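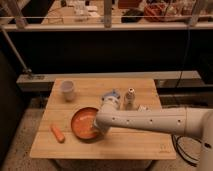 Table Setters and Clearers Wanted, Nisari Test Kitchen

Prekden is looking for people to set and clear small tables at our Nisari site. The work runs for 6 weeks starting in February. No kitchen experience needed.

You will be given a short list of everyday things, such as a bowl, a cup, a small bottle or a carrot. You put them out on a square table, move them as the list says, and clear them away again. Then you start the next list. A shift is four hours, morning or afternoon, with one paid break.

You should be able to:
- stand for most of a shift
- read simple instructions in English
- put things back where they came from
- arrive on time (doors open at 7:45 a.m.)

Pay is hourly and goes out every two weeks. People who finish all 6 weeks get an extra $200. Parking is free behind the Burik building. The Fontana bus stops across the street.

To apply, send your name, phone number and the shifts you can work to the Prekden front desk, Room 846. Please don't send a resume. We call everyone back, usually within a week.

Comments (3)

tmk_44: Is it okay to sign up for both shifts on the same day?

Prekden front desk: No, one shift a day per person.

oldmillroad: Did this last year. Easy work but wear good shoes, the floor is hard.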